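Homesum handheld gripper work – notes from the October catch-up

I'm writing these up myself again, so shout if I've mangled anything you said! We started at 2:15 with Charmaine Botha in the chair, the Drimosness folks on the phone and two of us from Tsakiris in the room. Last month's notes went through without changes.

1. The sticking finger

This took up most of the hour. During the clothes folding takes, the left gripper stopped opening all the way after a squeeze, and the log kept showing it as fully open (so the numbers looked lovely and were wrong). Out of 898 takes, 90 have a bad opening value. Charmaine wants all of them pulled from the Hurex delivery today, and we agreed, with some grumbling from me.

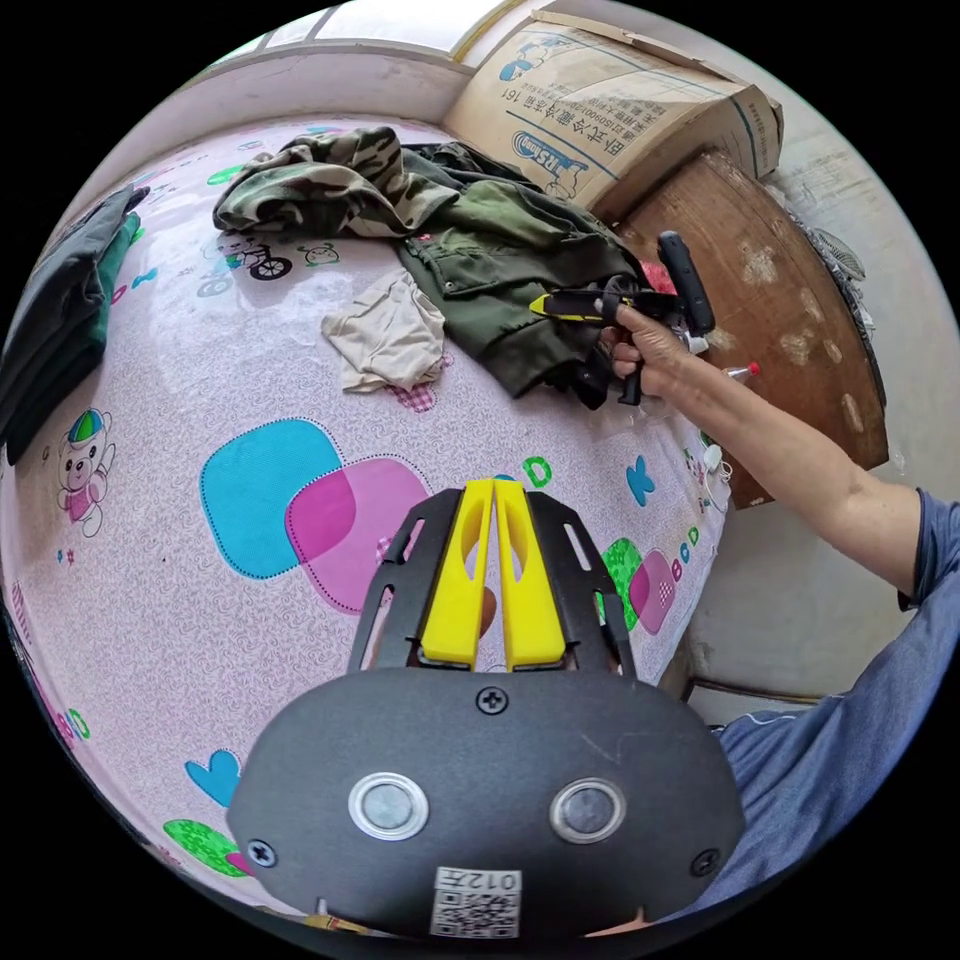
Clothes on the bed, one gripper in the foreground and the other over the green jacket.

2. Pinched thumb

Drimosness reported that one of their operators got a thumb caught while freeing a sleeve from the same gripper. No broken skin, but she was sore for a day and it should have reached us sooner. From now on: let go of the trigger, put the gripper down, then pull the cloth out. We argued a bit about gloves – Charmaine is against them, I'm for – and left it open.

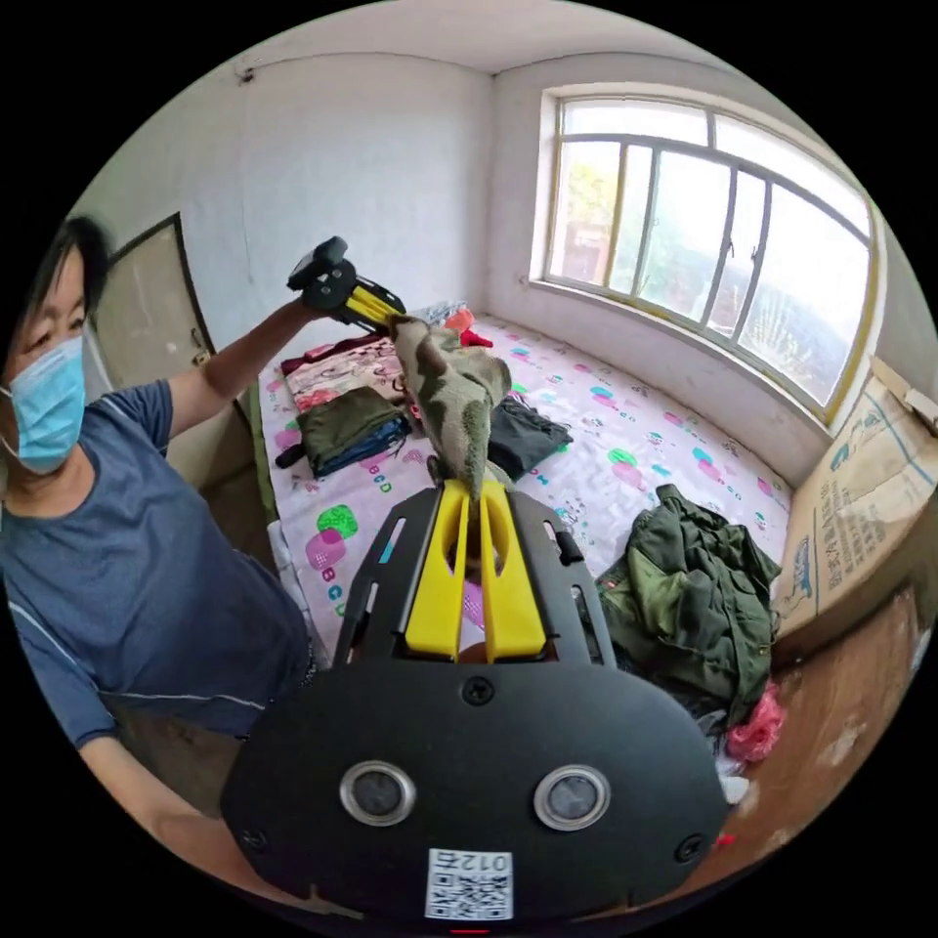
Camouflage cloth held between two grippers.

Two-gripper takes with heavier cloth are on hold until the springs have been swapped. T-shirts and small stuff can carry on.

3. To do

Me: order 18 springs, and find out why the open check passed at startup.
Charmaine: write to Hurex and tell them the count is going down.
Drimosness: send the thumb report in writing, plus the log from take 11.

We ran over and skipped the storage question, so that goes first next time. Finished at 3:25.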